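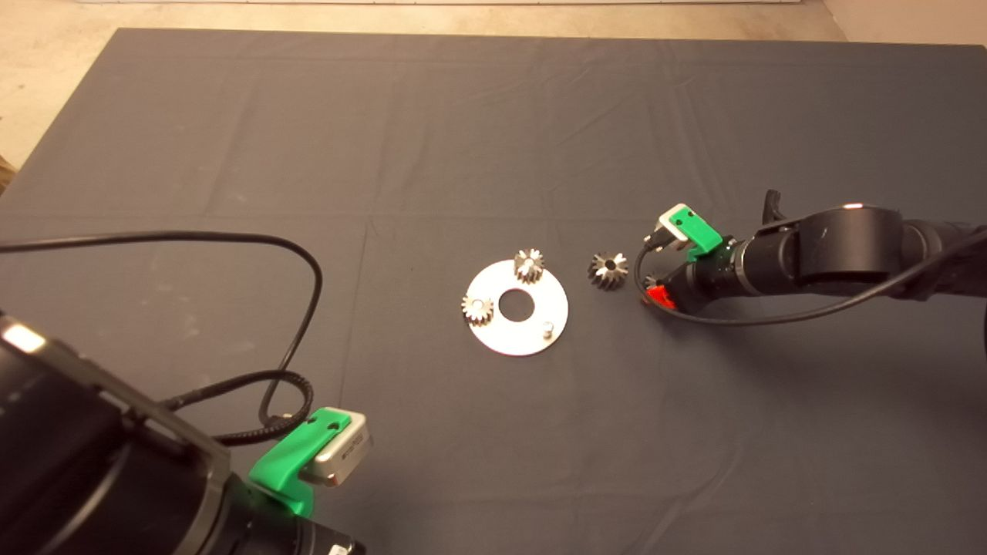
Notebook entry, 07/06/2026
Wide receiver catch study, Grosthorpe squad
Entered by Si-woo Min

The second block of throws from the February sessions has now been checked against the paper sheets. The full log holds 3,536 passes. Of these, 227 were marked as drops and 80 were set aside because the two scorers did not agree on whether the receiver had control of the ball. The 80 remain out of all totals until a third scorer has reviewed them. Colleagues are asked not to enter them as drops in the meantime, as was done in the earlier draft.

Drops on crossing routes remain higher than on routes toward the sideline. The difference is clearest among the younger receivers, who tend to turn upfield before the ball is secured. The coaching staff has asked for the figures by route and by player. The route table is complete. The player table needs a corrected roster, as two players exchanged jersey numbers after the first week. 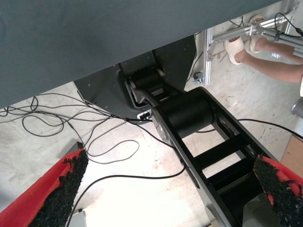
The timing gate used for the ten-yard release drill is to be remounted before the Plalterwood visit. The present clamp turns on its post when the gate is struck, and 444 release times had to be checked by hand as a result. The new mount should follow the general form of the black bracket shown, with small holes near the top edge and a matte finish, so that glare does not reach the sensor. Drawings are in the Moroz folder. The height of the beam stays as it was, at the level of the player's hip.

Glove comparison: the Flusus pair was worn by the second group only. No statement on grip should be made from one group. Repeat with both groups, same ball, same passer.

Outstanding: third scorer for the disputed catches; corrected roster; spare batteries for the gate.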